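Hiring the hall at Laruvis House: frequently asked questions

Last updated June 29, 2022

How do I make a booking?
Fill in the booking form and email it to us, or hand it in at the front office. Your date is held once we have replied in writing. A phone call is fine for checking dates but does not reserve anything.

How far ahead can I book?
Single bookings can be made up to a year ahead. Regular groups are asked to renew every September and get first choice of their usual slot.

Is there a deposit?
Yes, £258 for evening parties and weddings. Meetings, classes and children's parties do not pay one. We return it by bank transfer within 11 working days if the rooms are left in order.

What counts as "in order"?
Floors swept, tables wiped and stacked, rubbish taken out to the bins by the side gate, kitchen surfaces clean, crockery washed and put away. Mugs and bowls with tea or coffee marks should be soaked in warm water with a spoonful of bicarbonate of soda, then washed as normal.

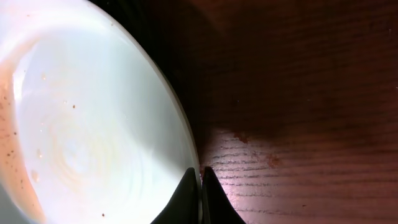
White bowl with brown residue on the inside.

Do I have to be out by a set time?
Music stops at 11 pm and the building is locked at midnight. Clearing up is part of your hire period, so please allow for it when you choose your hours. If you need to clear up the next morning, ask when you book and we will tell you if the hall is free.

Can I put up decorations?
You can use the hooks along the picture rail. No tape, pins or tacks on the walls, please, and no confetti indoors or out. Candles are allowed on tables if they are in a glass holder.

Can I use my own caterer?
Yes. Send us their name and food hygiene rating at least two weeks before. Caterers can have the kitchen from the start of your hire period. The oven and hob are electric and the wall sockets are ordinary 13 amp ones, so check before anyone brings large equipment.

Is crockery included?
It is. Plates, bowls, mugs and cutlery are in the kitchen cupboards and you can use as much as you need. They are not all one set, so if you want matching place settings you will have to hire them elsewhere. Tell us about breakages and we will send a bill for the replacement cost. 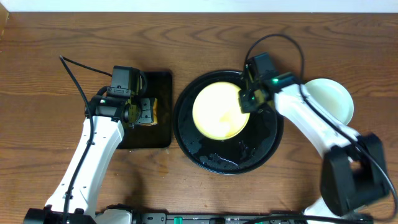

Ashton Hollis writes: We had our daughter's naming day in September and the only thing I would tell other people is to bring your own tea towels. There were plenty of plates but we ran out of anything dry to use on them by the second sitting.

Reply: Tea towels are not supplied, and we have now added this to the booking form.

Can I serve or sell alcohol?
You may serve it free to your guests. If you want to sell it, including through the ticket price, you need a temporary event notice from the council, and we need a copy before the day.

Is there parking?
There are 3 marked bays for blue badge holders by the main door. Everyone else should use the Ploltus Road car park, 500 metres away.
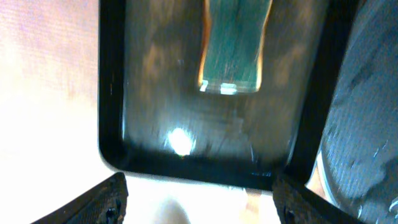

Laruvis House | Lettings Team

What if I need to cancel?
Write to us as soon as you can. With more than a month's notice you get everything back. After that we keep half the hire fee, unless someone else takes the date.

Who do I contact on the day?
Chang-ho Wang or Yasaman Daneshvar. Their numbers are in your confirmation email.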